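Does a Loofah Really Come From the Sea?

Ask a grown-up where a loofah comes from and there is a good chance they will say "the ocean." They may sound very sure. Sounding sure is easy, so let's check.

A loofah is a plant. It grows on a climbing vine, in the same family as cucumbers and pumpkins. When the fruit is young and green, people in many countries cook it and eat it. If it is left on the vine, it gets old, dry and light. Peel off the skin, shake out the seeds, and you are left with a tangle of tough tan threads. Those threads once carried water through the fruit.

Sea sponges are something else. They are animals, even though they have no eyes, no legs and no brain. So the two things people mix up at bath time are not even close cousins. 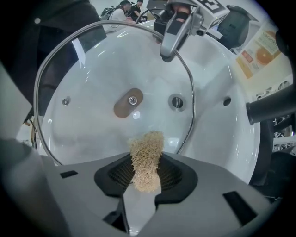
Now for the second claim. Packages like to say that a scratchy plant scrubber will clean "anything." Be careful with that word. A scrubber works by rubbing, and rubbing is only useful if the dirt comes off before the surface does. Dried toothpaste on a white ceramic sink is an easy job, because the shiny glaze is very hard. A shiny metal faucet can be another story, and so can clear plastic. Try a soft cloth first.

Coir gets the same kind of praise. It is the rough, brown hair from the outside of a coconut, and it is used in doormats and brushes. From across a room, a bundle of coir and a piece of loofah can look a lot alike. Look closely at the threads. In a loofah they grow joined together in a net. In a coir brush they are separate hairs that somebody twisted or tied.

Third claim: "It's natural, so it's clean." Hmm. Mud is natural too. A scrubber full of little holes holds water and crumbs of soap, and germs like damp places. Rinse it, squeeze it and hang it up where air can reach it. If it smells bad or turns dark, it's time for a new one.

Try this at home - ask before you use the sink. Put a dry piece of loofah in a bowl of warm water and wait 60 seconds. Press it before and after. Is it softer? Did it get bigger? Write down what you find, even if it doesn't match what you just read here. Then do it again with a kitchen sponge and see which one drips longer when you hold it up.

Words by Sumaiya Matubbar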